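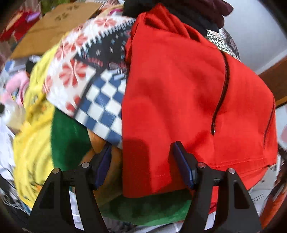

4.2 Door leaf and frame response under repeated manual attack

The second test series examined how the outer doors of a building hold up when force is applied with hand tools at the lock side. Earlier work on perimeter hardening has dealt mostly with the strength of the leaf itself. In the site surveys summarized in Section 3, however, the leaf was seldom the part that gave way first. Failures started at the strike plate, at the upper hinge, or in the fixing of the frame to the surrounding masonry.

Three door sets were compared. Set A was a Trukar steel door with a single-point lock. Set B used the same leaf with a three-point Olico lock and longer frame anchors. Set C was a Tendico door with a welded frame and concealed hinges. All sets were mounted in a reinforced concrete opening, with the gap between frame and opening filled with mortar and left to cure before loading. The leaf width was 1000 mm in each case.

Load was applied through a steel wedge placed between leaf and frame, 92 mm above the lock center line. The wedge was driven by a hydraulic cylinder at constant speed, held at peak load, and then released. One load and release made up a cycle. The test ended when the bolt left the strike plate or when 20 cycles had been completed, whichever came first. Gap width was recorded at the lock, at mid-height, and at the upper hinge.

Figure 4 plots gap width at the lock against cycle number. Set A shows a steady increase from the first cycle, with little recovery on release. The bolt cleared the strike plate before the end of the series, and the plate screws had pulled partly out of the frame section. Set B behaves in much the same way during the first cycles, but the curve then flattens. The upper and lower bolts take up load as the leaf bends, and the remaining movement comes mainly from the anchors. Set C completed the series with the bolt engaged.

Figure 4. Gap width at the lock versus cycle number, Sets A to C. Values are taken after release of load.

The difference between Sets A and B cannot be assigned to the lock alone, as the anchors were changed at the same time. A supplementary run with the Set A lock and the Set B anchors was therefore carried out by K. Zupan. The bolt again left the strike plate, though later than in the original run. Longer anchors delay failure at the lock side but do not prevent it when a single bolt carries the whole load.

Two limits should be noted. First, the wedge load is slower than a blow, and the results should not be read as resistance times. Živković's drop-weight method (Section 2.3) is better suited to impact – it does, however, give no information on gap growth between blows. Second, the concrete opening is stiffer than the brick walls found at most of the surveyed sites. Anchor movement in brick is likely to be larger, and the ranking of Sets B and C may be closer than Figure 4 suggests.

Hinge-side results are given in Section 4.3.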